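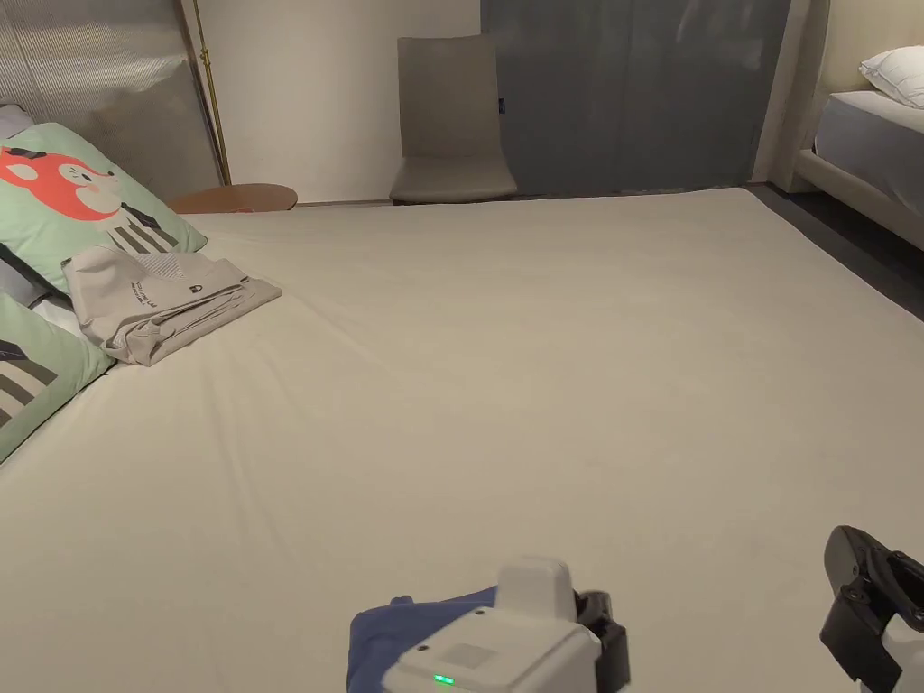
The Big Bed: a folding gallery

Every home has one surface where the washing ends up. Ours is the bed in the back bedroom at Bundinham, chosen because it is large, pale and has nothing to do all afternoon. The ironing board was considered and lost. It has been losing since November.

This gallery belongs to the laundry pages, which began as a single paragraph about socks and now run to 74 entries, most of them still about socks. No socks this time. The subject is tops and one awkward bit of cloth, and the rule is the usual one: sheet pulled tight first, everything else on top of it afterwards. A wrinkled sheet gives you wrinkled folding. I have tested this more often than I care to admit.

The grey-beige one
Folded, and staying folded, provided you don't look too hard at the front. It sits next to the fox pillow, who has seen worse. 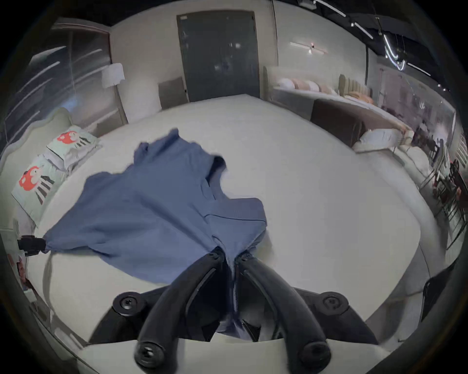 Knitwear has opinions. A ribbed collar wants to go one way and the body of the top wants to go another, and the hem will side with whichever is winning. My method is to find the collar, point it away from me and sort out the rest from there. The Tadunel method, as printed in their laundry leaflet, has 11 steps and assumes you own a table.

The blue knit
Before any method whatsoever. Crumpled on the diagonal, as knitwear prefers.
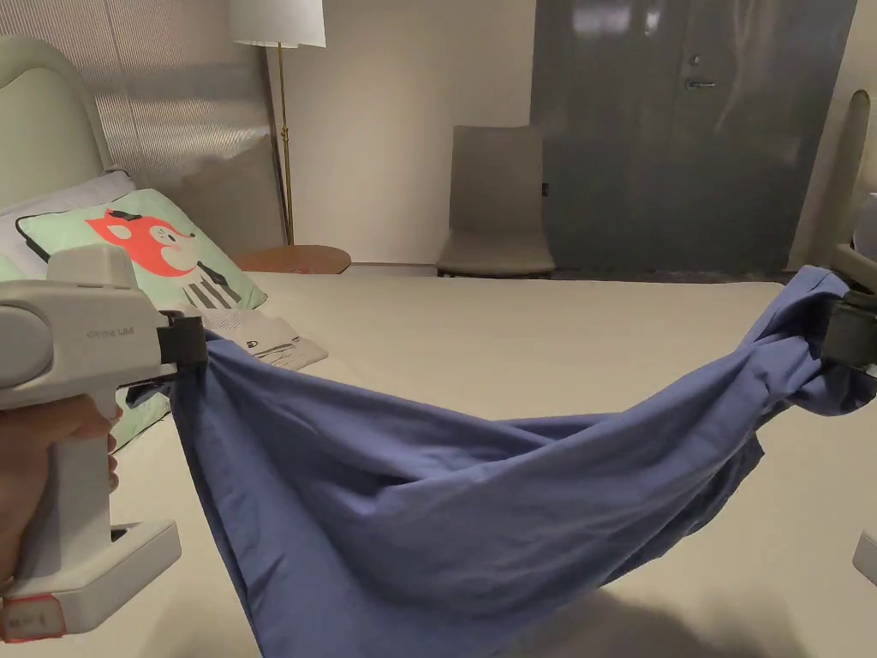
Thin cotton is the opposite problem. It has no opinions at all and will become a rope the moment you lose interest in one end. Take it by the corners, get the twist out in mid-air, and only then let it down on the bed. Two ends, kept well apart – that is the whole technique, and I still get it wrong.

The blue-violet cloth
More hammock than linen at this stage. The fox has his hat on and is keeping out of it. 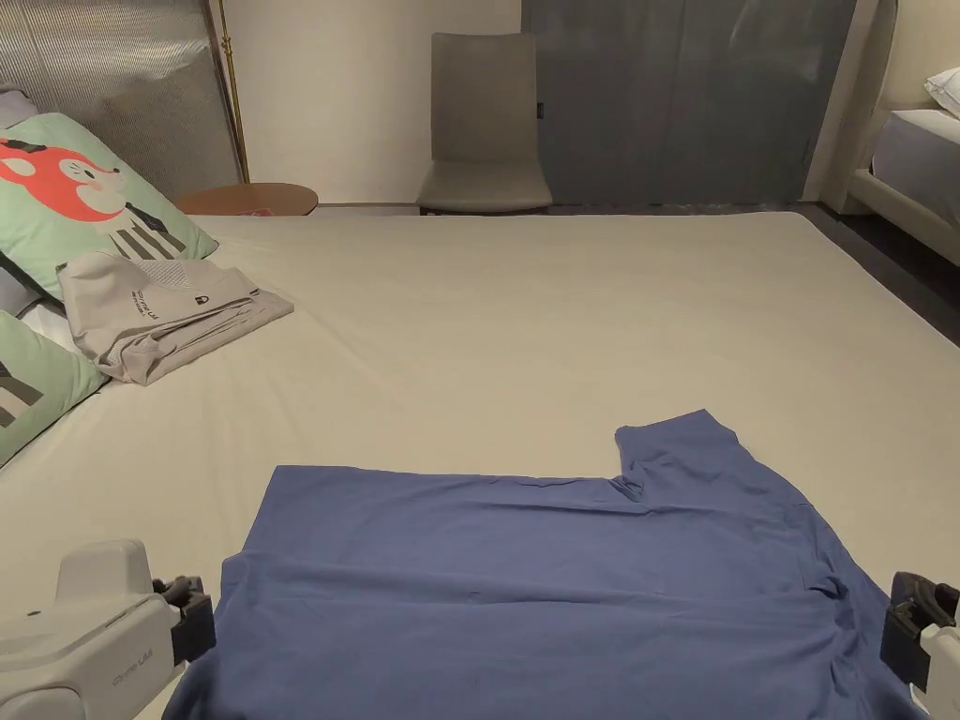 A T-shirt ought to be the easy one. Flat on its back, sleeves out, smooth from the middle towards the sides, then in with the sleeves and up with the hem. In practice one side always bunches, and you go back and do that side again, and then the other side notices.

The blue T-shirt
Nearly flat. I would give it a seven, with a point off for the right-hand side.

More from the laundry pages: Airing cupboards, a grudging defence. Pegs. The Dotgate drying rack, three winters on. Socks, parts one to 37.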